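Saturday at the Tenero open day

I'd been meaning to get out to Tenero for ages, and on Saturday I finally drove over to Indomville for their open day. It was packed by ten in the morning, the coffee was free, and I came home with a tote bag and two pages of notes about safety rules. Yes, I'm the kind of person who goes to a robot lab and writes down the rules!

Tenero works on taking old electronics apart with robot arms, mostly desktop computers. Our guide was Vilém Brabec, who runs the floor, and he started us at a whiteboard by the door instead of at the robots. I grumbled a little (I wanted to see things move), but the whiteboard was the best part.

It had their house rules on it, handwritten, with a lot of crossing out. The first one was about power. Every computer that comes in gets unplugged and then waits on a shelf before anyone opens it, and the power supply itself stays sealed, always. Somebody in our group asked if a robot could open one, seeing as it can't get a shock. Vilém said a person has to clean up after the robot, so no — same rule for everybody.

Then came speed. When a person is standing inside the yellow line, the arm is held to 250 millimeters a second, and whoever is teaching it a new move has the enable switch in hand. Let go and it stops. He let a kid try it, and she made it stop maybe a dozen times, delighted.

They also keep a log, and I loved the log. Each job gets a line saying which program ran, which gripper was on, and who checked the emergency stop that morning. They're up to 900 lines since March. Vilém flipped back to line 94 and showed us a note in red where a gripper swap had been written down but the new weight hadn't been entered in the controller. Two people now sign for every swap.

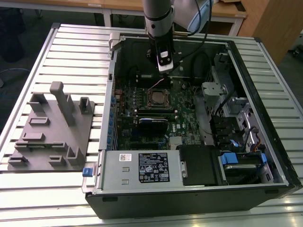
I asked him what trips up new people the most, and he said cables, right away. A screw stays where you left it, but a cable moves when you touch the part next to it, so their rule is that the arm goes in slowly and stops if the force climbs past the limit set for that job. No yanking, and no "one more try" without a person looking first. After that you write down what happened, even when it's boring.

The Rüegg room was next, named after some donor I think, and it was mostly posters. One on risk assessments was really good, though, and made the point that you do a new one when the task changes, even if the robot is the same. I took a copy for my brother-in-law, whose shop just bought its first arm and whose whole safety plan is a strip of tape on the floor.

Lunch was at Wila across the street (get the dumplings). Parking is behind the building and it fills up early, so if you go to the next one, get there before ten and wear closed shoes — they do turn people away at the yellow line for sandals.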